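What my grandmother's recipe box taught me about moving

2022-09-15

I have been putting off writing about the move because every time I sit down to do it I end up in front of the recipe box instead, reading cards, and then it's dinnertime and I haven't written a word. So let me start with the box and see if I get to the move from there.

It's a green tin thing with a bad hinge. My grandmother kept it on top of the refrigerator in Jeltlow, and when she went to live with my aunt it came to me, along with a bag of rubber bands that I also still have. There are 392 cards in it. I know because my cousin Celeste numbered them one February when we were snowed in — she was eleven and very thorough, and she numbered the dividers too.

Most of the cards are not really recipes. They're lists with a name at the top. "Albertina's rolls" says flour, milk, butter, yeast, and then "until it looks right." I called Albertina Quintela last spring to ask what right looked like (she's ninety now and sharp as anything) and she laughed at me for a good long minute and told me to put my hand on the dough. I did, and I still made bricks. The second batch was better, and by the fourth I was giving them away to the neighbors with some pride!

Anyway, the move. We left the old place in June, after almost 60 boxes and one terrible argument over a lamp, and I carried the tin on my lap the whole way like a cat. The new kitchen has less counter, a window over the sink, and a stove that runs hot on the left side. I love it more than I expected to, even with the drawer that only opens if you lift it.
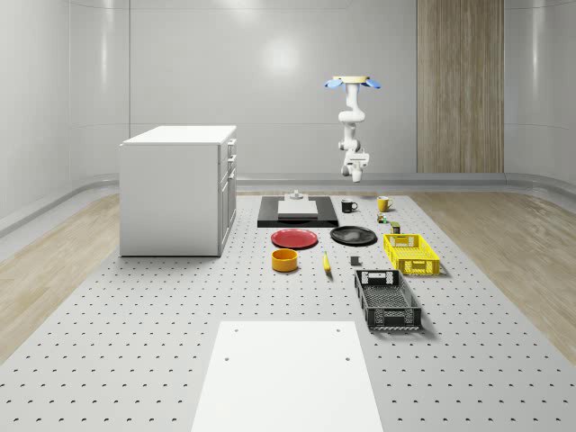

I cooked nothing but eggs for the first two weeks, and I want to say to anyone who is in the middle of unpacking that eggs are fine. My trouble was that I wanted every shelf settled before I made a proper meal. Kitchen things spread out in the open with the storage crates right there among them is a look I got to know very well this summer, and I've made my peace with it. One evening I pushed a crate over with my foot, found the big bowl, and started Albertina's rolls with my coat still on the chair.

Card 214 is next, a plum cake with no oven temperature. If your family has one like it, please write and tell me how hot you bake yours.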